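Spent the afternoon with the student manipulation project at Dreltstead. I went in grumpy and came out slightly less grumpy. Thread.

The setup is an arm, a round white table and a lot of cardboard and sticky notes. The plan on paper says "general tabletop tidying." We'll get to that word, general.
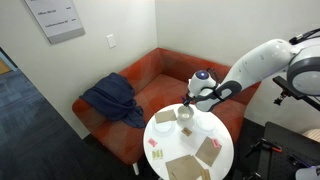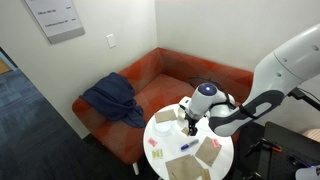

Photos: Warrick Harawira / Histau student robotics

First one, fingers down in the little white bowl. Second one, gripper over a small tan square, with a blue marker lying on the table.

My gripe with most class projects in this area: the demo gets picked after the results are in. You see the one good grasp and never hear about the rest of the week.

So I asked Matěj Holub, who runs the course, for the log. He had one. 200 attempts, every one written down, failures included. Credit where it's due – most teams I visit can't produce that.

Now the less nice part. 19 of those attempts used items the team hadn't practiced with. 19! You can't put "general" in a title on the strength of that.

And flat stuff is hard. Thin cardboard on a glossy tabletop gives two fingers very little to get hold of. The students know this. The poster draft doesn't mention it anywhere.

I said so. One of them argued that a poster is for getting people to stop and read, and the caveats go in the report. I've heard grown-up companies say the same thing and I didn't like it from them either.

What I did like: they score a grasp as failed if the item slips within 15 seconds. Plenty of groups stop the clock the moment it leaves the table.

Also they argued with each other in front of me about what counts as "tidy" – is a lid next to a bowl tidy, or does it go on top? Best ten minutes of the visit.

They present at Furnwood in June, same session as the Ayala team. I've asked for two changes before then: drop "general," and put the failure count on the poster in the same size type as the success count.

Matěj says he'll put it to the students. I'll post the final version here when I get it, whichever way they go.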